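Print | E-mail

April was when I said I'd sort the kids' old sports clothes, and it took me until now. I started with 30 pieces in a tub from the garage.

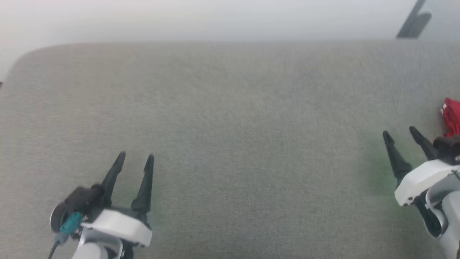 Folding goes better on a big surface. I used to do it on the bed and my back hated it. The grey one with the rounded corner has a fine weave, so a sleeve stays where I put it. Jerseys get folded in thirds, then in half.

Anything with lettering goes face up so I can tell whose it is. 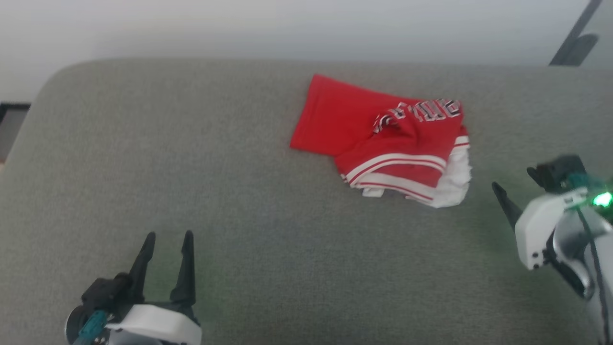
Belmiro Ramalho from the Sedano club will take 14 for the juniors. The other 16 go back in the tub, minus a pair of socks with no colour left in them.

Print | E-mail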